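July 20, 2023
Rain gauge comparison, Hawthorne roof

Emptied the manual gauge at breakfast. It says 34 mm for the night. The Prustidar tipping bucket, bolted up a few feet away under the same sky, says 4. One of them slept through a thunderstorm.
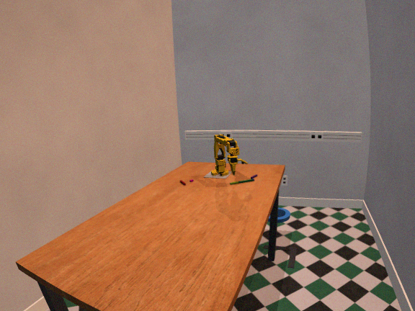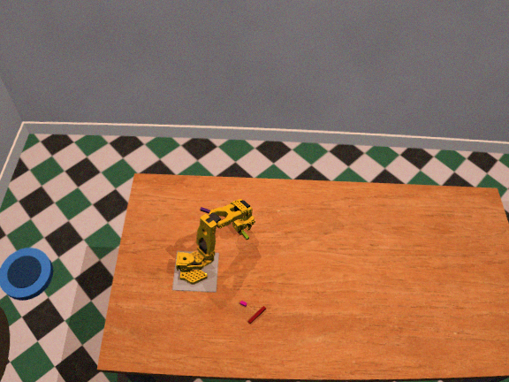
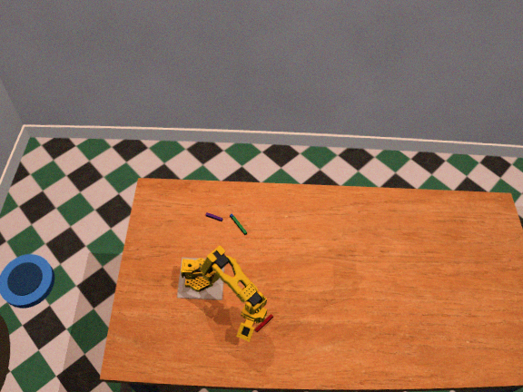
Went up with the small ladder and took the funnel off the Prustidar. Found a maple seed, a good plug of pollen mud, and a spider who had clearly signed a lease. Cleaned the first two, relocated the third. The bucket tips freely now when I poke it. Poured in 50 ml from the syringe, slowly, and the tip count came out where the manual says it should, so the works are fine and it was just plugged.

Yvette points out that the June totals came from the same gauge. June was "unusually dry," according to the summary I wrote and was rather proud of. Going back through the manual readings tonight, if Rhonda can remember which binder.

Logger note: the last good record before the storm is line 3522. Everything after that gets flagged suspect. Please don't delete it, Mbali, I know you're tempted.

To do: mesh screen for the funnel (Nadiia has some left over from the Cevum site), check the level on the post, put funnel cleaning on the monthly list. It was on the monthly list. Put it higher up.

More rain forecast overnight. Manual gauge is back out, empty.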